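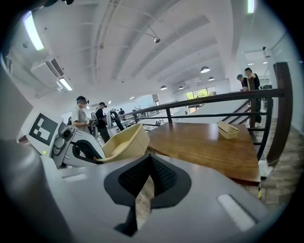

Table (furniture)

A table is a flat top held up by legs or some other base, high enough to eat, write or work at. I've been writing the furniture pages here for a while and kept putting this one off, since everybody knows what a table is - but there's a lot more to say than I expected, so bear with me!

Parts

The top is the part you use. Under it, on most tables, runs a frame of narrow boards called the apron (some people say skirt), and the legs are fixed to that. If there are bars lower down between the legs, those are stretchers. Old tavern tables nearly always have them, and people rested their feet on them, so on a really old one the wood can be worn into a dip.

Solid wood tops swell and shrink across the grain as the air gets damp or dry. A good maker lets the top move a little, with slotted screws or small wooden buttons. If you glue it down tight it may well split, and I say this as somebody who did exactly that one June and had to start over.
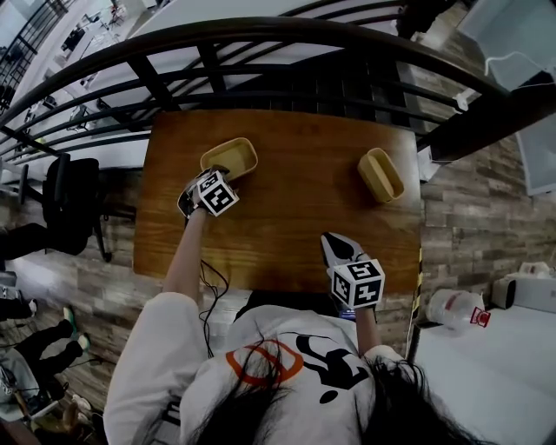
Person seated at a rectangular wooden table, seen from above.

Types

Trestle tables are the old standby in Europe. Medieval halls used loose boards set across trestles, and the whole thing got stacked against a wall after the meal. Gateleg tables came later, with hinged flaps and a leg that swings out like a gate (hence the name). Drop-leaf tables work much the same way, only the flaps are often held up by brackets. Then there are pedestal tables, which I love for knees and hate for leaning on.

Local makers

Around Nekisik the name you hear most is the Brilville table, a plain drawleaf with square legs. Senan Madigan's shop in Lotport turned out 515 of them before it closed, and the last price list has the small one at 100 dollars and the long one at 500. I own a small one, and the leaves still slide fine with a bit of candle wax on the runners. The Mahama pattern is close to it but has tapered legs, and sellers mix the two up all the time. Check the feet first.

Height

Dining tables in the US are mostly 28 to 30 inches high. Coffee tables are far lower, and counter-height ones sit at 36 or so. Measure your chairs before you buy, arms included, or they won't tuck under.

See also: Desk, Workbench, Trestle, Drawleaf

Page last edited September 16, 2026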